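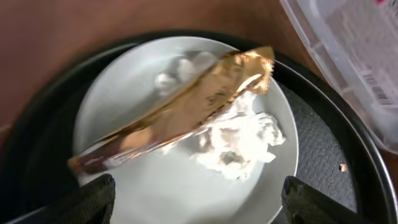 Who may apply to take part in the Femby Household Routines Study?
Any adult who lives in the Hoarau district and prepares at least one meal a day at home may apply. Households of any size are welcome.

The Skakuma Institute is seeking 300 participants for a study of how people divide daily chores. To date, 247 places have been filled. Participants keep a short written diary for two weeks in August and attend one group interview at the Grallel Building, on a Thursday at 6 p.m.
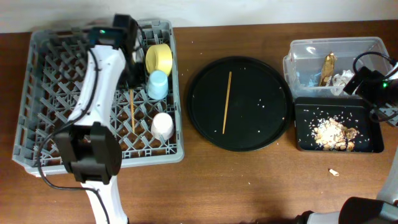
Diary entries should be brief and specific. Please record who did each task, when it began and when it ended. Small jobs count as well - a few cups and a chopstick left in the dish rack should be entered under "Dishes," with the name of the person who put them away. Entries may be made on paper or online.

Participants who complete both parts will receive a gift card. All responses are kept confidential, and names are removed before analysis.

To apply, send your name, phone number and household size to Lenka Hudec, Study Coordinator, Skakuma Institute. Current employees of the Institute are not eligible.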